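## 4. Setting Up Your Sinking Funds

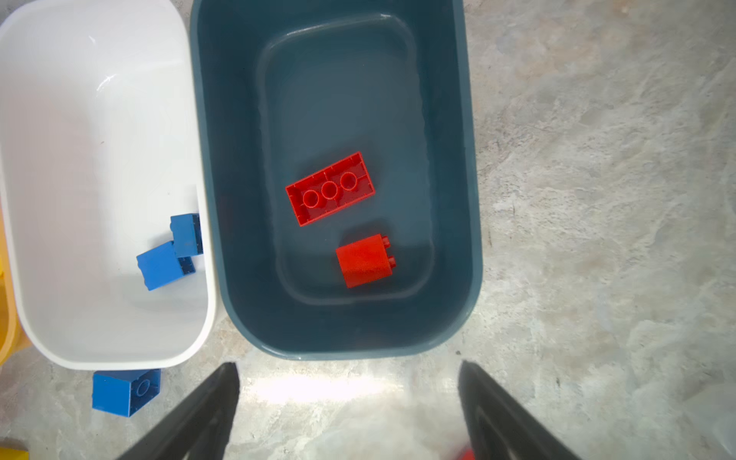 *Two red blocks in a dark blue bin.*

A sinking fund is money you put aside a little at a time for a bill you know is coming and would prefer to ignore. Wundari Budget calls these "bins." Give yourself 25 minutes for this section, or an evening if you share an account with someone who has opinions.

**Before you start:** you need at least one linked checking account (Section 3) and last year's statements. If you skipped Section 3, the Bins tab will be gray and will stay gray no matter how hard you click.

### 4.1 Create a bin

1. Open **Bins** and tap **New Bin**.
2. Type a name. "Car insurance" is good. "Misc" is how people end up calling the help line.
3. Enter the full amount of the bill under **Target**.
4. Choose the due date. If the bill has no fixed date, pick the earliest month it has ever ruined for you.
5. Tap **Save**. Wundari works out the monthly amount and shows it in bold.

> **Note:** The bold number can't be made smaller by going back and forth between screens. To lower it, change the target or move the date.

### 4.2 Link the bin to an account

1. Open the bin and tap **Fund From**.
2. Select your checking account. Arancibia and Astano accounts show up under their own names; all others appear as "Other Bank," followed by the last four digits.
3. Set the transfer day. The day after payday works well. The day before payday works exactly once.
4. Turn on **Auto-fill**.

> **Caution:** Auto-fill does not check whether rent is due. If your balance is below the transfer amount, your bank may charge an overdraft fee, and Wundari will cheerfully log it under "Fees" in a pleasant shade of green.

### 4.3 A worked bin

Say your car insurance is $581, due in May, and you already have $173 saved.

1. Enter **581** as the target.
2. Enter **173** under **Already Saved**. Leave out the dollar sign, which the field treats as a personal insult.
3. Check the **Remaining** line. It should read $408.
4. If you'd like a warning before you fall behind, set **Alert Me** to 80 percent. You'll get a message whenever the bin holds less than that share of where it ought to be.

### 4.4 Taking money out

1. Open the bin and tap **Spend**.
2. Enter the amount and match it to the payment in your checking account.
3. Tap **Confirm**.

If the money is going to something other than the bin's stated purpose, use **Borrow** in place of **Spend**. Borrowed money stays listed in red at the top of the bin until you pay it back. The red line can be collapsed in Settings, and it will reopen on the first of the month.

> **Note:** Deleting a bin returns its balance to "Unassigned." It does not cancel the bill.

For bins shared between two people, see Brarbridge Household Add-on, Section 7. Both users must approve withdrawals, so settle the vacation question first.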